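Sheets, Beds and Bedding: Your Questions

Last updated 28 January 2021

I get a lot of the same emails about making beds, so I've put my answers in one place. I spent years dressing beds for a furniture showroom and now I mostly just dress my own (and my sister's, when she lets me). If your question isn't in the list, write to me and I'll add it when I get a minute.

How do you get a bottom sheet that smooth?

Mostly by buying the right depth! If the pocket is too shallow the corners creep up overnight, and if it's too deep you get a saggy bit along the side that no amount of tugging will fix. Measure the mattress with the topper on. Then do one corner, go to the corner diagonally across from it, and finish with the other two. I run my forearm down the middle at the end, which pushes the last wrinkles out to the sides where they can be tucked under.

Do you iron your sheets?

No. I used to, at the showroom, and I don't miss it one bit. At home I take them out of the dryer while they're still a tiny bit damp and put them straight on the bed. They dry flat in an hour or so with the window open.

What size sheet goes with the Brimo bed?

Mine is the big one, and the mattress measures 198 cm long. I bought mine from Hovland and their chart had it down as 195, so please get out your own tape measure before ordering. Three centimeters doesn't sound like a lot until you're kneeling on a corner trying to hook the elastic over.

Is beige boring?

Maybe a little, but I love it. It goes with gray, it goes with white walls, and you can throw pretty much any color on top of it. I've had the same two beige sets since a sale in May a few years back and I still haven't gotten tired of them. Blue is my favorite thing to put with it, especially a soft blue with some texture.

How do I clean an upholstered headboard?

Vacuum it with the brush attachment, gently, top to bottom. If yours has vertical padded panels, go slowly down the seams with the crevice tool (so much dust in there, you'd be amazed). For marks I use a barely damp white cloth and dab. Don't scrub! Scrubbing leaves a fuzzy patch, and on gray fabric you'll see it every time the light comes in sideways.

Can I use a towel as a throw?

Sure, I do it all the time in summer. Pick a big soft one and let it fall at an angle across the bed. If you fold it perfectly square it looks like a hotel is expecting you to go swimming. Bunch it up a bit in the middle and leave it alone.

Where did you get your throw pillows?

Trullent, in the clearance section, and they were 57 dollars for the pair. They've since stopped making that cover, sorry! Barnico has something close in a slightly heavier weave.

How often should I wash everything?

Sheets and pillowcases once a week at my house. Throws and anything that just sits on top, every couple of weeks, or sooner if the dog has been up there. I have 6 pillowcases in rotation and that seems to be the magic number for me.

Can I touch the beds in a showroom?

Depends on the place, so look for a sign before you flop down. Some models are there for looking only, and the sheets on them have to stay neat all day. Ask the staff which ones you can lie on. They'll usually be happy to point you to one.

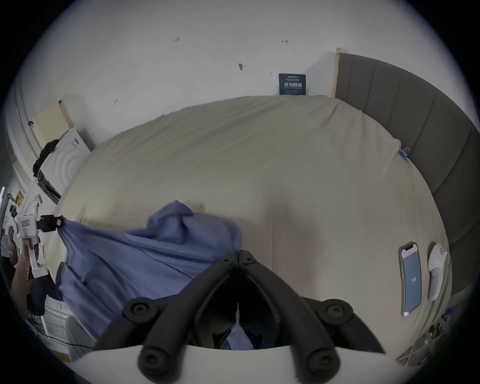
Beige sheet, gray headboard, soft blue on top. The sign on the wall says 请勿触碰, "please do not touch."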